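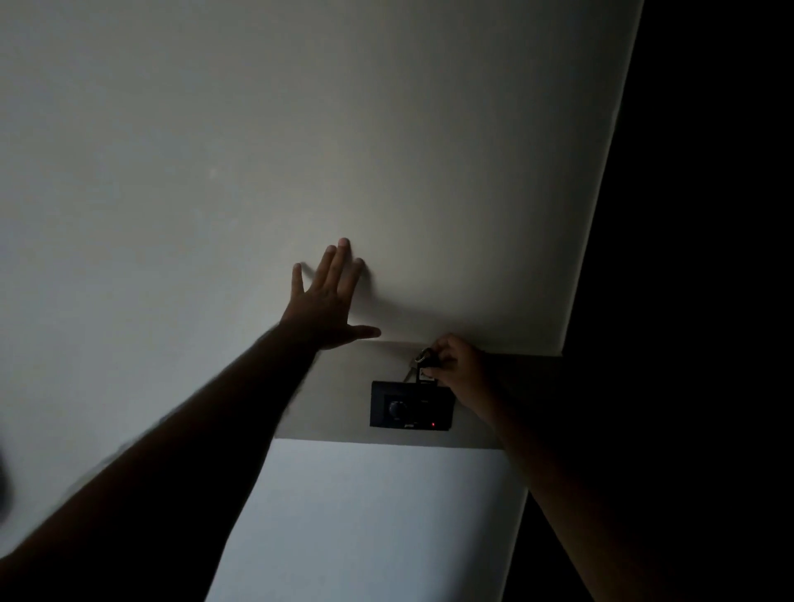

Keys in hand, finding the panel in the dim.

I have been meaning to write about keys for ages, and now that the evenings are drawing in and I come home to a dark hallway again, it seems like the right moment. If you've been reading since July you'll remember the move to Fulley, and how I promised I would be a more organized person in the new place. Well! I have managed it with exactly one thing, and that thing is my keys.

In the old apartment in Meminthorpe (a lovely drafty building from 1901, with a front door that needed a shoulder) the keys lived wherever I dropped them. Coat pockets, the fruit bowl, once inside a boot for two days. I must have lost a good part of my life to patting myself down on the landing while the bus went by without me.
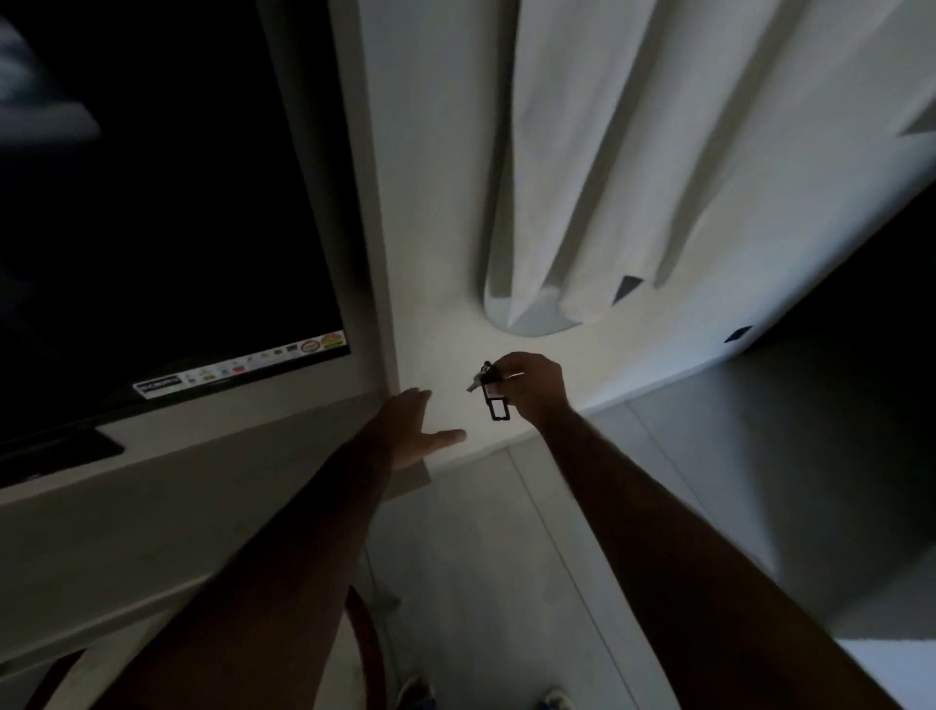

7 min read (less if you skip my rambling)

So when I got here I decided there would be a round. I like a round - my grandmother had one every night, stove, back door, cat - and mine is much the same without the cat. Before I go out I pick up the keys first, and they stay in my hand the whole way. I go past the television, have a look that it's off, give the curtain a tug if it's hanging badly, and then along the wall to the switches. The keys don't get put down on anything. That's the only rule, and I have broken it twice, and both times I was late.

I also went through the bunch itself, which had gotten ridiculous. There was a padlock key for a bike I sold, and something tiny that may have been for a suitcase. Those have gone into an old mint tin. The ones I use have a tag on them now, the plain plastic kind with a little window for a paper label. I bought a bag of them at Lasden for 55 cents each and I've been tagging everything in sight.

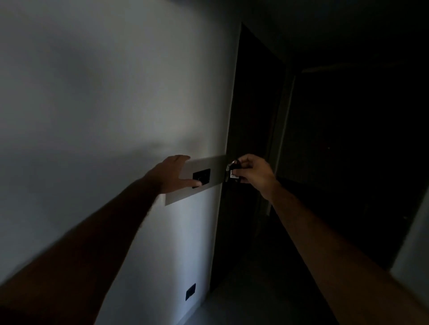 Lambrakis Neighborhood Blog Club - Home & Habits group

The switches took me longer to learn than I'd like to admit. For the first few weeks I was forever turning on the wrong light, and I'd stand there in the doorway going back and forth with one hand while holding my bag, my umbrella and a letter to mail in the other. Now I can mostly do it by feel, running my fingers along the plate until I get to the dark part. It's a small pleasure, knowing a wall that well.
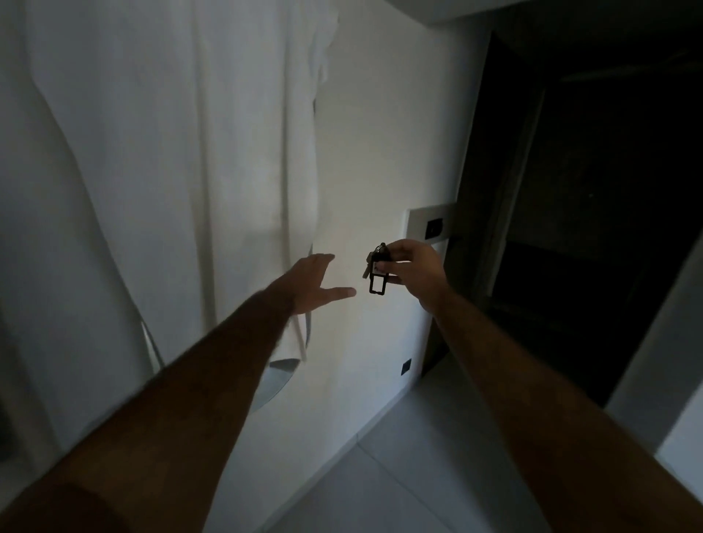 I did think about a hook by the door, and several of you have told me to get one. I even had a nice brass one picked out. But I know myself, and a hook would have a hat on it by the end of the week, and then a tote bag over the hat, and I'd be back to digging. For now the keys go in a blue saucer on my nightstand, and the round starts from there in the morning. If you have a better system I would love to hear about it, especially if you live with other people who keep moving things. Next time I'll finally get to the mint tin, and whether any of those old keys fit the cupboard under the stairs.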